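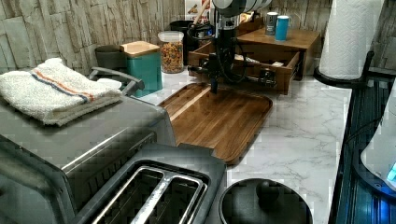

Moving the cereal jar: notes on clutter and what our arm learns from it

I said in the last post that I'd write up the clutter experiment once the numbers had stopped moving. They've mostly stopped, so this is it. It's long, and the middle part is about bookkeeping. If you only want the result, go down to the bit headed "What came out".

The short version of the question: when you teach an arm a kitchen job by recording a person doing it through the controls, how much does it matter that everything else on the worktop stays put? The usual habit, mine included, is to vary the thing you pick up and the place you put it, and leave the rest of the kitchen alone. It takes time to shift a toaster, and the toaster has nothing to do with the job.
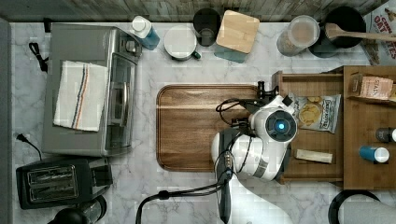
Written by Chutima Bunnag
October
Filed under: arm work, kitchen, long ones

The job was a plain one. Pick a small item from the wooden organiser, put it on the cutting board, let go, move back. We call it the Clitport task because that's the name of the folder it first lived in, and by the time anyone thought of changing it there were too many scripts with the name in them.

Shahab Kiani and I did nearly all the driving. Usman Kakakhel wrote the training code and refused to drive, on the grounds that he'd be tuning the model to his own habits. I think he just doesn't like the controls, but the argument is sound so we let him have it.

The two sets

We recorded two sets of demonstrations. In the first, the fixed set, the item and the board could move and nothing else did. We had tape marks under the big appliances and a printed plan for the small ones. In the second, the shuffled set, we moved the other things as well before each recording. Canisters swapped places, the cereal jar went up and down the back edge, the towel got refolded, the toaster was turned or slid along. The toaster oven moved only a short way each time. It's heavy and there's only one place its flex will reach the socket.

For the first few sessions I chose the shuffles myself. This was a mistake. Trinh Võ plotted where I'd put things and there was a clear pattern. I almost never put anything tall at the front, and I liked to keep the teal canister near the middle, I suppose because it looked nice there. We threw those sessions away and started again with a script that prints a layout and tells you to get on with it. Some of its layouts look silly. You do them anyway, unless the arm would hit something on the way to its start position, in which case you press a key and it draws another.

Across both sets, including practice, the sessions with my hand-picked layouts and everything with a dropped camera feed, we recorded 944 demonstrations. After sorting we kept 330 for each set. We'd have liked more but matched sizes mattered to me more than big ones, and the fixed set ran out first. The shuffled set was cut down to match by random draw.

What counted as usable was written down before we began. The item had to end up on the board and stay there. A fumble was allowed if the driver recovered from it, and a hand coming into view was not. Ginevra Leone checked a sample without being told which set each one came from, although you can work it out after a dozen or so, so I wouldn't call that blind.

Training

Same network for both, same settings, same number of steps. We used the Onness code from last year with two camera views and the joint positions going in, and a short run of arm motions coming out. No pre-training on anyone else's kitchens for this round. I know that's not how most people would do it now. I wanted to see the effect of the layouts on their own, and a big pre-trained model might hide it or might not. That's a separate experiment and Trinh has started on it.

We picked the checkpoint by a rule fixed in advance (the last one) because on an earlier project we'd picked by eye and talked ourselves into all sorts of things.

Testing

Each policy got 100 trials in shuffled layouts that neither had seen. The script made the layouts, and both policies were run on every one before we moved on to the next, with a coin toss for which went first. The person setting out the kitchen didn't know which was about to run. Scoring was pass or fail. A pass meant the item on the board and the gripper clear of it within the time limit. Nearly doesn't count, and there was a lot of nearly.

We also ran a smaller check in the fixed layout, with everything back on its tape marks, to make sure the shuffled policy hadn't paid for its wider training by getting worse at home.

What came out

In the new layouts, the policy trained on the shuffled set passed 55 trials. The one trained on the fixed set passed nine.

Back on the tape marks there was nothing between them that I'd want to put my name to. The fixed policy was a little quicker and smoother, and the shuffled one hesitated more above the organiser before going in. Both got the item to the board most of the time.

I expected a gap but I didn't expect nine. I thought the fixed policy would be put off by odd layouts and muddle through. What it did most often was set off with confidence to the wrong place. When the cereal jar had moved, the arm's reach tended to shift the same way. Usman went back through the failures and the jar and the teal canister stood out as the worst for this. Both are at the back, both are easy to see from the cameras, and in the fixed set both were always the same distance from the organiser. So from the network's side they were perfectly good landmarks. It had no reason to look at the organiser itself.

The paper towel roll made hardly any difference, and neither did the towel. I'd have bet on the towel, given how much of the view it takes up.

55 is still not good. I wouldn't want it making my lunch. Most of the shuffled policy's failures were at the grasp: it got to the right place and closed on nothing, or pinched the corner of a packet and lost it on the way over. That looks to me like too few demonstrations, or cameras in the wrong spot, and more shuffling won't fix it. There were also a handful where it set the item down on the very edge of the board and it slid off. Shahab says his own demonstrations land too close to the edge and he's probably right.

The cost

People always ask about this and it's often left out. Shuffling made collection much slower. My guess is that we spent as long moving things as driving the arm, and it's dull work that makes your back ache. By late afternoon we were both making mistakes against the printed layout, which Trinh's checker caught from the stills.

We tried a cheaper version at the end: keep a layout for several demonstrations in a row, then change all of it at once. I haven't got a proper result for that, just one training run and a short test, and it seemed to fall between the other two. If it holds up, that's what I'd do next time. Changing only the tall things at the back might be cheaper still, if Usman is right about landmarks.

Things I'm not sure about

One kitchen, one arm, one job. Two drivers, and we weren't balanced across the sets – Shahab did more of the fixed set because I was away for part of it. We looked at whether that could explain the result and don't think so, but it should have been planned better.

We trained each policy once for the main test. Repeating with different random seeds is running at the moment. The gap is large enough that I'd be surprised to see it vanish, though it could well shrink.

The lighting also changed less than I'd like. We had the blinds down throughout. The Vakulenko method, which alters the camera pictures during training and leaves the real kitchen alone, might get you part of the way with no lifting at all. Ginevra wants to try it on the fixed set and I've told her the data is all hers. It won't move a jar, but it may stop the network leaning so hard on the colour of one.

I'm giving a short talk on this at the Gorkcombe meet-up and will put the slides up afterwards, along with the layout script once I've taken the rude variable names out. If you've run anything like it in your own setup, particularly with a larger pre-trained model, please leave a comment with how you scored it. I'd like to compare the scoring rules before comparing the scores.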